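# Printed and Numbered Sportswear: Washing, Storage and Repair FAQ

Last revised February 24, 2018. Applies to all shirts, vests and shorts supplied through the Vodside print room, including older stock sold under the Jorton label.

## Materials and print types

**What is my shirt made of?**

Check the sewn-in label. Current shirts are 100% polyester, either a plain knit or an open mesh. Older Jorton training tops are a cotton and polyester mix and shrink slightly on the first wash. If the label has been removed, treat the garment as the more delicate of the two and wash it cool.

**How do I tell a heat-applied number from a dyed one?**

Run a fingertip over the edge. A heat-applied number has a step you can feel. A dyed (sublimated) number has none, and the weave of the cloth runs through it without a change in texture. Screen-printed numbers fall in between: the ink is slightly raised and follows the holes in a mesh fabric.

**Does the print type matter for washing?**

Yes. Dyed numbers will stand anything the cloth will stand. Heat-applied numbers depend on a layer of glue that softens when hot, and most of the instructions on this page concern them.

**Why do two-colour numbers fail at the outline first?**

A two-colour number is normally cut as two layers, with the smaller layer pressed on top of the larger. The outline is the exposed rim of the lower layer. It is narrow, it has the most edge for its area, and it takes the rubbing. Once a corner lifts, detergent gets under it and the glue weakens along the whole side.

## Washing

**What temperature should I use?**

30 degrees for heat-applied numbers, 40 for everything else. Turn the garment inside out and close any zips in the same load.

**Can I use fabric softener?**

No. Softener leaves a film on polyester which reduces its ability to move sweat away from the skin. It also gets into the glue behind the numbers. Biological detergent is fine. Bleach is not, including the oxygen type, on any red, navy or black shirt.

**The white areas have gone pink. Can this be reversed?**

Sometimes. Loose dye sitting on the surface will often come out if the shirt is washed again straight away, on its own, before it has dried. Dye that has moved into white polyester under heat is permanent. Colour-run removers sold for cotton have little effect on it.

**How do I remove mud and grass?**

Let mud dry and brush it off. For grass, work a little liquid detergent into the mark from the back of the cloth, leave it for half an hour and wash as normal. Do not scrub across a number.

**Can it be tumble dried?**

Dyed and screen-printed garments may be dried on the low setting. Heat-applied numbers should never go in a tumble dryer. Drying over a radiator has the same effect and accounts for a large share of the peeling numbers sent back to us.

## Storage and creasing

**Should shirts be folded or hung?**

Either is acceptable if the garment is fully dry. Hang heavy shirts by the shoulders. When folding, place the folds above and below the number and put a sheet of plain paper between printed faces, particularly in a warm loft or a car boot.

**Does creasing damage the numbers?**

Heat-applied film has a limited amount of stretch, and it recovers more slowly than the knit beneath it. A sharp fold kept under weight will eventually show as a pale line.

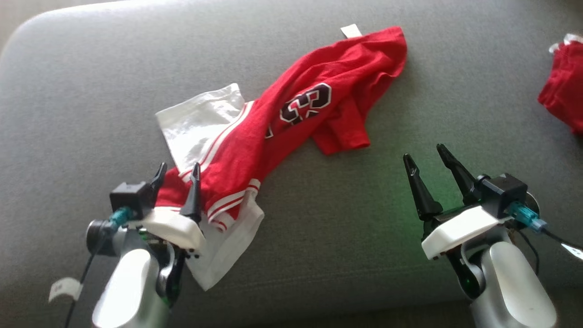
Short-term creasing is a lesser problem than long-term pressure, and a shirt left in a heap for an evening will not normally need attention. Cracks start where the film bends tightly and is held there, so digits with long straight strokes and enclosed corners tend to suffer first. The red basketball jersey bunched on the grey cushion has its black and white 23 caught up in the wrinkles, partly folded over. A garment in that condition should be shaken out and laid flat, number upwards, before anything is stacked on top of it. Do not pull the cloth sideways to remove the creases.

**Can I iron over a number?**

No. Iron from the inside on the lowest setting, with a cotton cloth between the iron and the garment, and keep moving. Leave it face down until it has cooled.

## Repair and replacement

**A corner has lifted. Can I press it back?**

If the film is intact and the back of it is clean, yes. Cover it with baking paper and press firmly with a dry iron for 2 short spells, letting it cool between them. Household glue sets hard and cracks.

**What film do you use for replacements?**

Ertürk soft film for mesh and Prenik standard film for plain knit. Colours are matched by eye, and a new digit may look darker than its faded neighbour. We advise replacing both digits together.

**How many washes should a number last?**

The print room works to a figure of up to 51 washes at 30 degrees for heat-applied numbers. Dyed numbers have no stated limit.

**Can an old number be removed completely?**

The film can. A faint outline usually remains where the cloth beneath was shielded from light and washing. A larger replacement number will cover it in most cases.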